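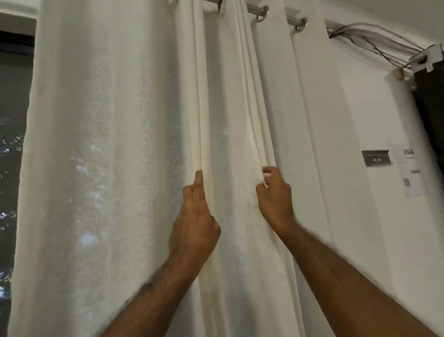

How Does a Curtain Work?

You open them in the morning and close them at night, but have you ever stopped to look at a curtain? There is a lot going on up there!

Start at the top. Many curtains have metal rings set right into the cloth. They are called grommets. The rod goes in through one ring and out through the next, all the way along, and that in-and-out path is what makes the cloth fall in big wavy folds. The folds are called pleats when they are neat and tight.

Now for the cloth. A thin, see-through curtain is called a sheer. Hold one close to your nose and you'll find tiny gaps between the threads. 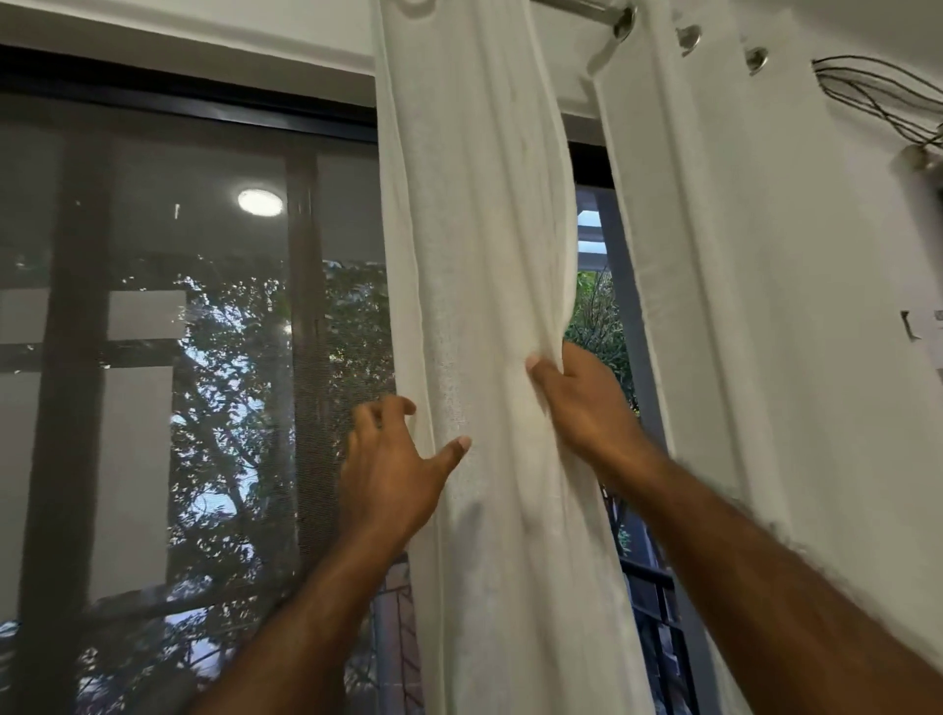 Those gaps let daylight sneak in, but they also scatter it, so the room gets a gentle glow instead of a bright glare. Pretty clever for a piece of cloth!

Other curtains are made to block light. They are thicker and often darker, and the threads are packed close together. Satin is a fun one. Its threads lie so smoothly on top that light bounces off and leaves shiny streaks down every fold.
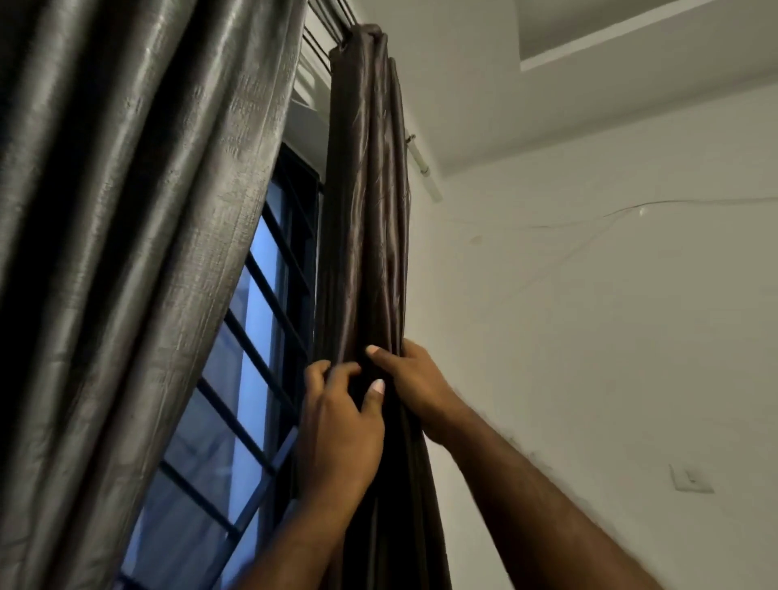
Why do people hang two kinds of curtain in one room?
So they can choose. The thin one gives soft light in the daytime, and the thick one makes the room dark for sleeping.

Hernán Pacheco hangs curtains for families in the town of Niston, and he taught us his way of straightening them. Close the curtain first. Then start at the top and run your fingers down each fold, one after another, until they all hang the same way.

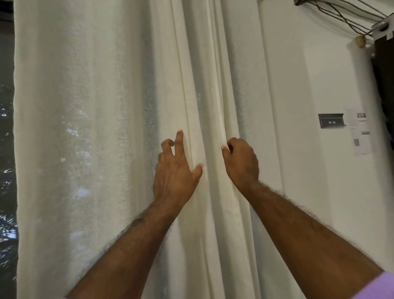
Linen is made from a plant called flax, which grows tall and has blue flowers. The threads come out a little thick in some places and thin in others, and weavers call those bumps slubs. A loose weave with slubs in it, like the cream curtain with the blurry green trees showing through, looks soft and a bit uneven. Run your hand over a linen curtain at home (clean hands, please!) and see if you can feel the bumps.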